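Section 4: Oiling your Treltley tabletop

1. Wipe the top with a barely damp cloth and let it dry overnight. I know, waiting is boring!

2. Sand lightly along the grain with 800 grit. Don't press hard.
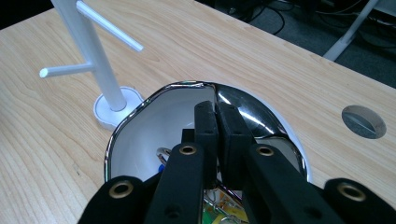 3. Rub in a thin coat of Brullano oil, then buff off whatever's left after 67 minutes (I set my phone timer).

Note: I do mine again every December.

Caution: oily rags can catch fire by themselves. Lay them flat outside to dry, and never ball them up in the trash.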